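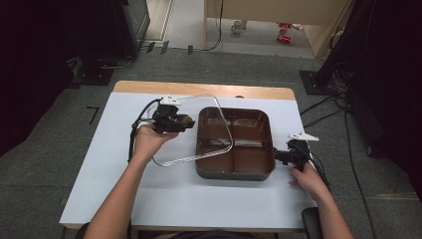 Divided tray and clear lid, white table.

10 November 2022

Humidity log, continued. The cellar meter read 45 percent at seven this morning and the same at noon. The second meter, on the shelf by the stairs, was two points higher both times. I have stopped correcting for the difference and write down both.

Seed work most of the day. The bean envelopes from Grikmont are sorted and weighed, 19 packets in all, the lightest at 2 grams. That one is the dwarf yellow and I will not test it. Too few seeds to spare any. The rest get a germination check in April with the peas, on damp paper, ten seeds to a sheet.

The Gosselin squash seed is a problem. It was packed too early. The coats flex when bent, and a squash seed at storage moisture should snap. Spread it on the mesh screen in the back room, single layer, no heat. I will bend a few again after a week and decide then. Last year I used the oven with the door open and lost most of a batch, so no oven.

Wrote to Valdis Zariņš about the silica gel. He dries his onion and leek seed in jars with an equal weight of gel and takes it out after eight days. My note from his last letter says seven. Asked him which. Also asked if he reheats the indicating beads or throws them out when they change color. Mine went from orange to green in the leek jar in under two days, faster than they should with the lid tight. Either the rubber ring is bad or the seed went in wetter than I had it written down. Swapped the ring. If the fresh beads turn at the same rate, it is the seed.

Relabeled the top shelf. The old labels were in felt pen and the ones facing the window have faded to where the year is a guess. Pencil from now on. Label inside the envelope as well as on it, with variety, year, source, and row number. The lettuce marked only "Betov" stays as it is until I find the spring notebook. There were two sowings of Betov and they bolted nearly two weeks apart, so the row matters.

Catalog is at 124 entries after today. Removed the parsnip, three years old and not worth the space. Removed the duplicate entry for the red orach.

Stistimden has changed its order form again. The minimum is by weight now, and shallot sets are listed separately from seed. I filled in the first page and left the second, pending the squash.

Outside: light frost on the leek bed, gone by nine. Soil at four inches was 41 degrees. Mulched the north half and ran out of straw. Kale untouched. Garlic not up yet, same as last year at this date.

Tomorrow - bend test on the popcorn, read both meters, look for the spring notebook in the box under the bench.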